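February 2018
Posted by the slow one at the back

So I've signed up for the Karras walk in July, and I've told enough people now that I can't wriggle out of it. It's 2 days on foot from Homton to the coast, all in aid of the children's hospice at Verkitz, and my target is $4,000. Four thousand! I typed it into the form last night, stared at it, made a cup of tea and then pressed the button before I could knock a zero off.

The total this morning is $808, almost all of it from my own family and the women at choir (bless them, they were paying up before I'd finished the sentence). The rest has to come from people who don't owe me a favor, and I'm terrible at asking. I stood outside the hardware store for ten minutes today practicing my little speech and then went in and bought a light bulb.

The bake sale did help. I made lemon bars and those oat things with the apricots, and the oat things went first, so I'll double them next time and forget the brownies, which came home with me. My sister thinks we should do a quiz night at the Rarnis Grill because they'll let us have the back room for free on a slow night. I like the idea but somebody has to write the questions and I have a feeling I know who.
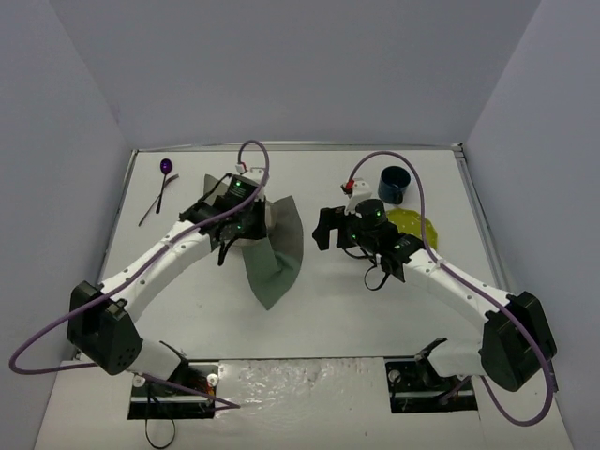 Training is a whole other story. I did the loop past the reservoir this afternoon, in sleet, with the new boots on, and I have a blister on each heel the size of a quarter. Thicker socks, says my brother-in-law. Two pairs of thin ones, says my sister. I may try one of each and see which foot complains first! I was pretty pleased with the hill, though – I only stopped once, and that was to let a dog by.

Still to do: thank-you notes for choir, call the Grill about dates, find out if my office will match what I raise – I keep hearing that some do – and put a picture of my boots on the fundraising page. Then bed, with my feet up on the spare pillow.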